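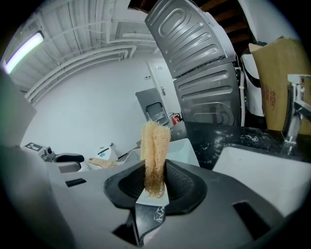
Keeping a Pair of Hand-Held Grippers Healthy: Setup, Care and Repair
Project report, Irnthorpe Technical College
Anisa Setiawan
June 2025

Why I picked this project

I started in the workshop last November expecting to write control code. What I ended up caring about was the hardware in my own two hands. Our team records household tasks with a pair of hand-held grippers, and the recordings are only as good as the grippers are. If a jaw sticks or a marker cube has shifted a little, an entire session can be lost and you may not find out until the next morning. So I asked to take over the setup and maintenance of the pair, and this report covers what I learned doing it. I loved it more than I expected to!

How the grippers are set up

Each gripper has a trigger grip, black rubber jaws and a cube with black-and-white fiducial markers on its faces. The tracking software finds those markers and works out where the gripper is and which way it is pointing. A cable runs from each one back to the recorder.

The setup I settled on goes like this. First I wipe the marker faces with a dry microfiber cloth. Then I check the cube screws with a short hex key, by hand, never with the power driver (the body is printed plastic and the threads strip easily, ask me how I know). Next come the cables. They need enough slack to let you reach across a counter and turn your wrist all the way over, but a loop that hangs too low catches on drawer handles. I tape mine to the sleeve when I wear one and leave them loose when I don't, and I am still not sure which is better.

Last is calibration. I close and open each jaw fully 10 times while the software logs the readings, then hold both cubes in view of the fixed camera and compare the two positions against the measured jig. If the error is over 2 millimeters I start again from the screws.

What goes wrong

The jaws take most of the wear. We clean kitchens and sinks for the recordings, so the rubber meets soap, grit and anything a fibrous sponge sheds. Loofah is the worst. The fibers work into the hinge, and after a few sessions the jaw no longer closes all the way, although the software still thinks it does. I now pick the hinge clean with a wooden toothpick after any task with a loofah in it and finish with compressed air.

Thin, hard handles are another problem. A round handle can roll in the rubber, and the natural reaction is to squeeze harder, which puts a side load on the jaw pivot. Arkton, the shop that machined our pivot pins, sent us a slightly longer pin with a shoulder on it, and the side play on the left unit dropped right away. The first set of pins lasted 4 weeks. The new ones were still in when I wrote this. 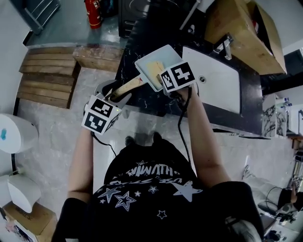 Why not just use one gripper for a job as small as a dustpan?
Two grippers let you support the pan and steer the handle at the same time, so neither jaw has to carry the full twisting load, and both pivots last longer.

Replacing a jaw pad

This was my first real repair, and it took me most of an afternoon. With practice it takes around 5 minutes per pad. Unplug the gripper. Back out the pad screws and keep them in a magnetic dish. Peel the old rubber from the tip toward the hinge and scrape off any adhesive with a plastic blade. The new pad goes on dry first to check the fit – ours come from Sivotari and run a hair wide, so I trim the outer edge – and only then with adhesive. Leave it clamped overnight. Run the calibration again before anyone records with it, even if everything feels fine.

My lab supervisor, El Ouafi, made me write the repair steps down and hand them to a first-year student who had never held a gripper. She got stuck twice. Both times it was because I had left out which way the pad faces, and the sheet now has an arrow on it.

What I would do next

I want a proper strain relief where the cable enters the body. At the moment the connector takes every tug, and the right one has started to cut out when bent sharply. I have a printed clip drawn up but not tested. I would also like to log jaw closure at the start of every session, so that slow wear shows up on a graph well before it ruins a recording. The script is half done and lives in the project folder under "jawcheck," with my notes on the units it uses.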